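Gripper comparison, fortnightly meeting
April 6, 2021, small meeting room, moved from the large one after the heating argument

Present: Dace Kuusk (chair), Kristaps Mets, Triin Eglītis, Vija Pärn (minutes)
Apologies: Ivars Uibo, who sent a long message instead

1. Minutes of the last meeting
Accepted. Kristaps asked that "Kristaps broke the Murkier" be changed to "the Murkier fingers sheared during a run started by Kristaps". Changed.

2. Flivora fingers against Murkier fingers
Triin reported on the cutlery runs. Each set of fingers had 177 attempts at lifting a fork or knife from a plate. Flivora failed 12, Murkier 26. Kristaps said the Murkier figure included his first morning, when the closing force was set for sponges. Dace asked whether anyone had written the setting down. It had been written on a sponge.

Agreed that the first morning stays in the table with a footnote, and that the footnote is to be shorter than the one Kristaps has drafted.

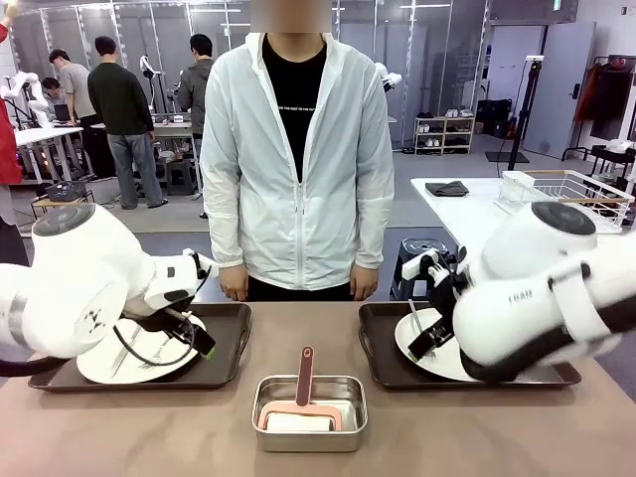
Finger pads took up most of the hour. Triin's view is that a flat pad copes with cutlery so long as the handle has something to tip against, and that we have been testing the rim of the plate as much as the gripper. She pointed to the two sides of the table: on the left plate the knife and fork are lying across it, while on the right the fork is already angled up near the fingertips, and any score that treats those as the same job is generous to somebody. Kristaps wants both starts kept and scored apart. Vija asked who would be doing the scoring. There was a pause, and it will be Vija.

Dace would like the dustpan-shaped scraper in the steel container added as a third object, as its upright handle is the sort of thing a customer would expect to be easy. Triin warned that it may be, and that we would then have to say so in the report. Accepted as a risk.

3. Controller
Ivars's message, read out in part, recommends moving both arms to the Jafarzadeh controller before July. He gives 2 reasons, of which the second is that he has already ordered it. Dace will speak to him.

4. Genurix visit
They would like to see a whole table cleared without stopping. So would we. Kristaps to offer them the plate run and a good lunch.

5. Any other business
The label printer is back. Whoever labelled the kettle "END EFFECTOR" is asked to remove it, as a new starter has logged it in the inventory.

Actions
Triin: separate score sheets for flat and tilted starts
Kristaps: footnote, two lines at most
Vija: scoring, under protest
Dace: Ivars

Next meeting in a fortnight, same room unless the heating improves.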